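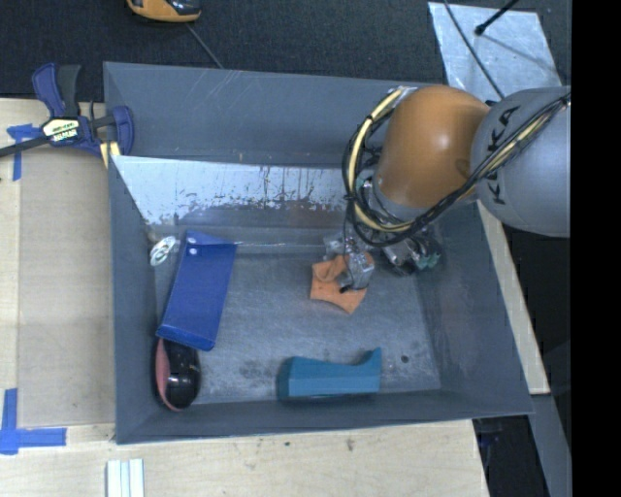

Want to help us write the rules for bin picking?

I run the small automation bench at Steinbach, and I'm after 7 people to help me test a draft code of practice for robots that pick things out of bins. We wrote it for Resell, a sorting project for second-hand odds and ends, and so far the only people who've tried to follow it are the ones who wrote it (me included, so you can guess how fair that is!).

You'd come in for 5 Saturday sessions, starting in August, 9 am to noon. You read a section, set up the cell the way you think it's telling you to, then we sit down with a coffee and you tell me where it lost you. Clamping the bin, marking out the table with tape, tying back cables, when you can put your hands in and when you absolutely can't – that sort of thing. The clause on soft items like cloth is a mess right now and I'd love it pulled apart.

You don't need a robotics background. Warehouse, op shop, workshop or lab experience is all great, and so is a plain old habit of reading the manual. You do need to be 18 or over, okay with standing for a while, and willing to do the 30-minute safety induction before your first session. Closed shoes, please, and long hair tied back.

We pay an hourly rate and cover your parking or bus fare. Comments go into the draft without your name unless you'd like a credit.

Keen? Send me a few lines about yourself through the Steinbach contact form and quote ref 1483.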